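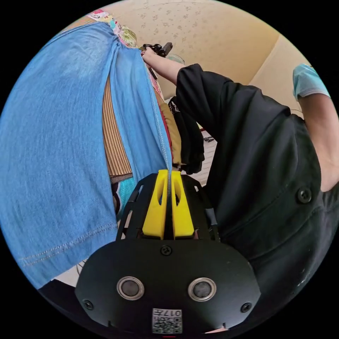

light blue cotton, double stitching on the hem

Sekoline 8 tablet - anyone actually using one day to day?

tabbyroad
20 Nov 2019
Thinking of getting the Sekoline 8 for my mum for December. Mainly recipes, video calls, catch up telly. Shop in town has them at 200 quid which seems ok? Can't find a decent review anywhere, they all just read out the spec sheet. Main worries are battery and whether it goes slow after a few months like her last one did. Anyone?

pelmet_dave
Had mine since spring. Screen lovely, really bright, holds up outside too. Battery fine for me, two evenings on the sofa before it wants plugging in. Speakers are rubbish though. Both on the same side, so you put your hand over them every single time you hold it sideways. Get her some headphones.

Not gone slow yet. Touch wood.

mrs_oddsocks
Mine HAS gone slow. Fine till the last update, now takes ages to open anything with pictures in it. Shop said do a reset, did the reset, fine for a week and then same again. Wouldn't buy another.

pelmet_dave
How much have you got on it? Mine was like that when it was nearly full. Moved the photos to a card and it perked up.

mrs_oddsocks
Hardly anything on it!! Two games and the telly apps. It's the update.

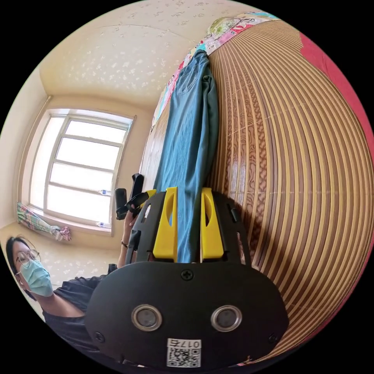
gluepotlane
Both right I reckon. There's two versions of the 8, the older one has half the memory and they never changed the name on the box. Look in settings, About, bottom line. If it ends in a B it's the newer one. Mrs O I bet yours doesn't.

Tabby, make the shop open the box and show you before you pay. At 200 I'd be suspicous they're clearing out the old ones.

mrs_oddsocks
No B. Right. Well that's annoying, nothing on the box about it, and I kept the box.

tabbyroad
Oh that's really useful thanks. Will ring them. Has anyone tried the Drilance one instead? Bit cheaper and comes with a cover.

northbank31
Drilance. Had one for work, sent it back. Charging socket went wobbly inside a month. The cover is the best bit about it and the cover isn't good. Video calls were awful too, camera's stuck in the corner so everyone gets a lovely view up your nose.

If it's for video calls with your mum just spend more and get a proper one. You'll be the one fixing it otherwise.

pelmet_dave
Bit harsh. My sister's kids have had two Drilance ones bouncing round the car for ages and they're both still going. Socket is tight as anything on those. Maybe you got a bad one.

northbank31
Maybe. Bad one cost me three weeks of emails though. Customer service is a form that goes nowhere.

gluepotlane
Agree with northbank on the camera, agree with dave on the socket. Drilance is ok for films in the car. Not for calls.

Also depends how much she types. On-screen keyboard on the Sekoline is decent, you can make the keys bigger, and there's a setting for a slower tap if she tends to press too long. My dad needed that one. It's buried under Touch, not under Keyboard where any sane person would put it.
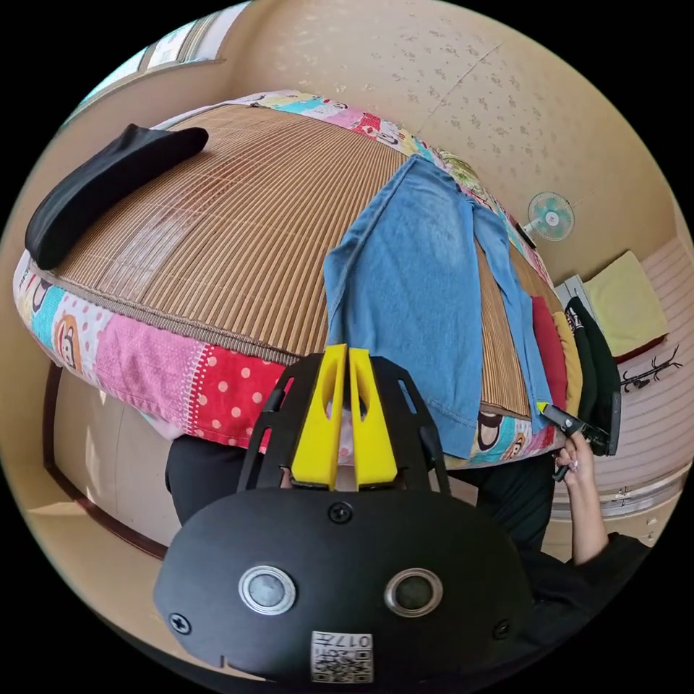 And don't bother with the official Sekoline stand, it's 31 quid and it slides. A plate rack does the job in the kitchen.

tabbyroad
Ha, she has a plate rack. Sorted.

Rang the shop btw. Lad on the phone didn't know what I meant by the B but said he'd "have a look out the back". Going in Saturday.

cortado_kev
Anyone considered second hand? Got a Cortés 10 off Tradard, seller was a bit slow replying but it turned up well packed and works a treat. Bigger screen than the Sekoline, paid less. 12 month warranty from Tradard as well, not the seller.

mrs_oddsocks
Isn't the Cortés the really heavy one? Tried one in a shop and my wrists knew about it.

cortado_kev
It's not light no. I have it propped up mostly. Wouldn't read in bed with it.

northbank31
Cortés stopped doing updates for the 10 didn't they? Apps will start dropping off one by one. Telly ones always go first.

cortado_kev
Still get security ones. Last one came a fortnight ago. All my telly apps work, just checked.

northbank31
For now. I'd not put my mum on one.

pelmet_dave
You'd have everyone buying a 900 quid one northbank

northbank31
I'd have everyone buying one that works mate. Never said 900. Plenty in the middle.

gluepotlane
Play nice. Tabby if they do have the B version, get it, turn auto updates on over wifi only, and put a card in from day one so the photos go there. Setting's under Storage. Takes two mins and saves a lot of moaning on the phone later.

tabbyroad
Will do. Which size card? And does it come with a charger, box picture only shows the lead.

pelmet_dave
Charger's in there, mine had one anyway. Any card will do, I just used an old one out of a camera.

tabbyroad
Great, thanks all. Will report back after Sat if they have teh right one.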